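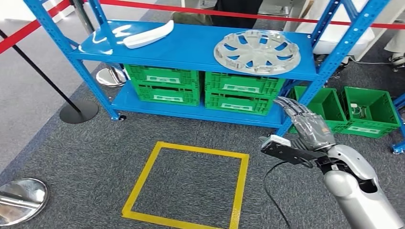 # Planning the budget for a practice cell

Buying a humanoid arm is the fun part. Everything else that has to be in place before it can do useful work is where budgets come apart, and I'd love to save you from the mess I made of mine! This page walks through the plan we now use at Zivholm for a parts-sorting practice area, from first list to purchase order.

## 1. Write down the task first

One sentence, no product names. Ours was "move parts between a shelf and crates on the floor." Stick it at the top of your spreadsheet and check every line you add against it. My first draft had a conveyor in it. There's no conveyor in that sentence, so out it went.

## 2. Split the sheet in two

Make one tab for the robot and one for the surroundings. The robot tab gets the arm, the hand, the controller, spare fingers, cables and the service plan. Ask for the hand as its own line on the quote. Lellado sent us a single bundled price, and we couldn't compare it with anything until they broke it out.

The second tab is the one people skip:

- shelving, on casters if you can get it
- stackable crates, all the same model
- floor tape for marking zones
- barrier ropes and posts
- sample parts to handle
- cable covers and longer cables than you think you need

We set aside $3000 for this tab. The rack came to $319 and the crates to $275, so there was plenty left for ropes, posts and the dull little things that keep turning up.

## 3. Choose parts that are awkward on purpose

Car trim and hubcaps are great for this. A long curved piece of plastic and a big round cover with openings in it ask for completely different grasps, and a salvage yard will sell you both cheap. Get duplicates - they will be dropped.

## 4. Tape it out before you order

Mark the rack, the crates and the robot's working spot on the floor with tape, full size. Then have somebody stand in the robot's spot and reach. Paora Waaka did this for us with a broom handle, and we moved the rack on the plan before a cent was spent. Do the cable run at the same time. Measure along the floor, the way it will really lie, and add slack for the arm at full stretch.

## 5. Ask about lead times

Request a delivery date for every line in both tabs. The Tian hand we ordered in December was quoted at 53 days, while the shelving was in stock. Order the slow items first and use the wait to set up everything around them.

## 6. Keep a change column

Add a column for what you really paid and fill it in the day each invoice lands. It takes a minute, and when we planned the second cell for Plutudia we copied the whole sheet over and had a solid number by lunch. So satisfying!

If your supplier offers a loan unit, take it before you sign, and run it with your own parts on your own shelf.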